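Oats, beans and a slow breakfast: a talk with the Gittins dietitian
Jun 2, 2019

The dietitian at the Gittins health centre in Tumdale sees most of her patients in a small room behind the pharmacy. Many are sent to her with raised cholesterol, and a good number have already tried to sort it out by cutting things from their meals. She would sooner they began by adding something, and the something is usually fibre.

"People come in with a list of what they have stopped eating," she said. "Butter, cheese, eggs, the lot. I ask what they have for breakfast now and it's white toast with nothing on it. They're hungry by mid-morning and they're fed up."

Her interest is in soluble fibre, the kind found in oats, barley, beans, lentils, apples and carrots. It forms a gel in the gut and slows digestion down. Some types also help the body get rid of a little cholesterol. She is careful about how she puts this to patients.

"It helps. It doesn't replace tablets if your doctor has put you on them, and I don't tell anyone to stop taking anything."

The first change she suggests is a bowl of porridge made with 40 grams of oats. She likes plain rolled oats and has no strong view on milk or water. Fruit goes in if the patient likes it. Sugar she leaves to them, though she asks them to measure it for the first week.

"Most people who say they hate porridge hate the porridge they had at school. I tell them to cook it for less time and put a grated apple in. If they still hate it, fine, we move on to beans."

Beans bring their own complaints, chiefly wind. Her answer is to start small, with two spoonfuls stirred into a soup or stew they already make, and to leave it at that for 7 days before adding any more. Tinned beans are perfectly good, she said, and she rinses them under the tap to get rid of some of the salt. She also asks people to drink more while they are building up, as a sudden rise in fibre without enough fluid can leave them constipated.

She grew up in Cotitz, where her grandmother cooked barley most days of the week. The barley went in a pot with onions and whatever else was in the house. She still makes it, and has written the recipe out for patients so often that it is now printed on the back of her appointment cards.

"It's onions, carrots, barley, stock. It takes the best part of an hour but you don't have to stand over it. You can freeze it as well."

On supplements she was fairly brisk. Powders have a use for people who cannot manage the food, but she would like them to ask a pharmacist first, especially if they take other medicines. 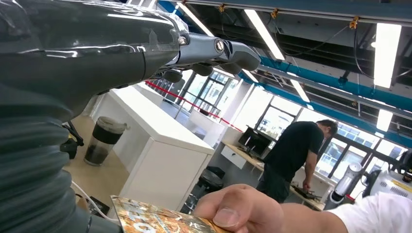 "Some of these things can affect how a medicine is absorbed, so you may need to leave a gap between the two. It's a quick question and the pharmacist won't mind you asking it."

She spends a fair part of each appointment on food labels. Cereals with "wholegrain" on the front of the box can still be low in fibre, so she gets patients to turn the packet round and read the figure per 100 grams.

In November she starts a cookery class at the Brundska hall, with 2 sessions a month. The first will cover lentil soup and a barley salad. There is no charge, but people are asked to bring a tub with a lid so they can take some home. Places can be booked at the health centre desk.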